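Repair cafe is back at the Prisirley hall from October, and it's bigger this time. Doors 10am, last items taken in at 1pm so the menders get a lunch. Free, but bring a mug.

The spring run went better than anyone at Zaris Community Garden had planned for. More than 200 people through the door, 160 things fixed or at least made usable again. Toasters mostly. Lamps, a lot of trousers, one accordion that beat everybody.

New this season is a textiles table, run by the sewing group from Jallel. Hems, zips, patches, popped seams. They'll show you how to do it and you do the stitching, thats the deal.

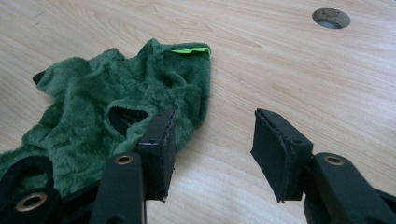 ## What to bring

One item each to start with, 2 if it's quiet. Clothes should be washed first please. Electrical stuff needs its plug and lead. No microwaves, no petrol mowers, nothing you can't carry in by yourself.

If you know the part that's broken, buy it beforehand. We keep fuses, thread, buttons and odd screws but not much else.

## Courses

There are 13 places on the beginners' mending course, which runs over the winter in the back room on Eberhard Road. Hand sewing to begin with, then darning, then machines for those who want them. People who did last year's course get first go at the follow-on evening, with soup from the garden and a swap rail. Bring a dish if you're coming to that, and a jumper you're sick of.

The compost workshop has moved to spring, as the new bays aren't finished. Anyone already booked keeps their place and will get an email with the new time.
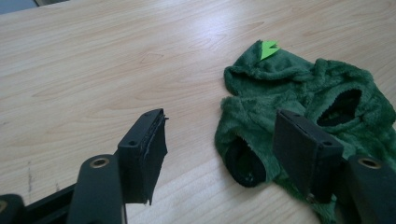 *Green fleece on the table. Textiles runs all morning.*

## Getting there

The bus stops outside the hall. Parking is tight, and the school side is locked at weekends, so walk or cycle if you can. There are racks by the side gate and a ramp at the front enterance.

Booking for the course is at the garden shed or through the Zaris newsletter. No booking for the repair cafe, just turn up and take a ticket.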